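Worktop oiling - how many coats and how long between?

Kitchen & Bathroom > Worktops and Sinks
Page 1 of 1

tirta_y
Right, new kitchen went in Friday, oak tops, fitter left me a tin of Fekley oil and said "couple of coats and you're grand". Tin says 7. Brother in law says three. Who do I believe. Sink side is already showing a water ring where someone left a mug. Kids, obviously.

Also do the undersides matter? Fitter has gone quiet on that.

mossback
Undersides matter more than anything. If the bottom is bare and the top is sealed it'll cup. Did he do them before they went down? Ask him straight.

Tin is right by the way. Thin coats.

PennyHaporth
Seven is what they say to sell you a second tin. I did 2 on mine in April, one top up since, water still beads. It's oil not varnish.

mossback
And how often do you use your kitchen Penny

PennyHaporth
Every day thanks. Three teenagers.

tirta_y
Rang him. He did "one coat underneath". Above the dishwasher he put the foil stuff on. Is one enough?

grout_expectations
One's not great. You can get at the underneath if you take the drawers out, lie on your back, old towel under your head, rag not brush. Horrible job, did mine over a weekend and had oil in my ears. Foil over the dishwasher is right though so he's not a total cowboy.

Water ring will sand out. 120 then 180, go with the grain, whole section not just the ring or you'll have a pale dish in the middle of it.

baltazar.m
Disagree on stopping at 180 round a sink. I go to 240 there. Rougher surface holds more oil yes but it also holds more tea.

Fitted tops for a living til my knees went. The ones that come back are always the sink cutout. Everybody oils the top, nobody oils the end grain inside the hole. Go round it with a small brush, flood it, wait ten minutes, flood it again. Same for the tap hole. Take the tap out if you can face it.

tirta_y
I can't face it

baltazar.m
Then get a cotton bud up there from below. Better than nothing.

PennyHaporth
I've never done any of that and mine's fine!

mossback
Yours has been down since when

PennyHaporth
Couple of years. It's the Homton one with the fake drainer grooves, which I hate, crumbs live in them

wendle
Going against the lot of you, why not hard wax oil. Did ours with Sydorenko, two coats, done, havent touched it. £705 the whole lot with the tops so not exactly cheap but I wasn't spending every Sunday on my hands and knees with a rag.

mossback
You can't patch hard wax as easy though. One scorch and you're sanding the whole run.

wendle
You can patch it. You just do it carefully.

mossback
Seen it done carefully. Looked like a map of Wales.

grout_expectations
Now now. Both work. Oil is more faff and easier to mend, hard wax is less faff and harder to mend. Tirta has a tin of oil so let's stick with the oil.

Between coats: leave it overnight if the kitchen's cold. If it feels tacky it's not ready, doesn't matter what the tin says. Wipe the extra off after 15 or 20 mins or you get a sticky skin and it's murder to get off, white spirit and a green scourer and a lot of swearing.

AND the rags. Do not ball them up and bin them, they can catch fire on their own. Lay flat outside to dry or soak in water first. Mate of mine lost a shed.

tirta_y
Did not know that about the rags. There's one balled up in the bin right now. brb

tirta_y
Ok it's in a bucket. It was warm!! Not joking

baltazar.m
That's how it starts. Glad you looked.

PennyHaporth
Fair enough, that one I'll give you. Mine always went straight in the bin.

tirta_y
Update. Drawers out, underneath done twice, end grain round the sink done with one of the kids' paintbrushes. Ring sanded out, went 120, 180 and then 240 just near the sink to keep Baltazar happy. Fourth coat on top went on last night about half nine and it's gone a lovely colour, way darker than I expected, wife isn't sure.
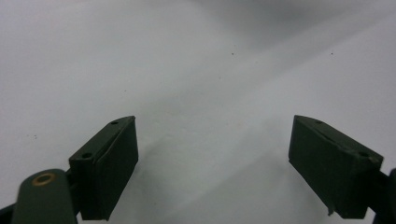 Only thing is there's a patch by the hob that's drinking it, goes dull again by morning while everything else has a bit of a sheen. Same tin, same rag. Do I keep going on that bit or is something wrong with the wood?

grout_expectations
Nothing wrong. Some staves are thirstier than others. Extra coat on that bit only, then do the whole lot together for the last one so it evens up.

mossback
What he said. And it'll lighten a touch once it's cured, tell your wife.

baltazar.m
Did you glue spill there when the hob went in? Silicone smear will do the opposite mind, oil sits on top. If it's soaking in you're fine.

wendle
Still think hard wax

mossback
We know

PennyHaporth
What do you all clean with day to day? I use the Pornex spray and it does seem to strip it a bit.

baltazar.m
Bin that for wood. Damp cloth, drop of washing up liquid, dry it after. Anything that cuts grease cuts your oil too.

PennyHaporth
It's got a picture of a worktop on the bottle

baltazar.m
Probably a laminate one

tirta_y
Coat five tonight then. Will do the hob bit before tea and the rest once they're in bed. How long before I can put the kettle back, it's on the landing and I'm getting complaints

grout_expectations
Day or two after the last coat, and put something under it for the first couple of weeks. Steam's the killer, don't have it right under a wall unit either.

tirta_y
It is right under a wall unit. Will move it next to the bread bin. Ta all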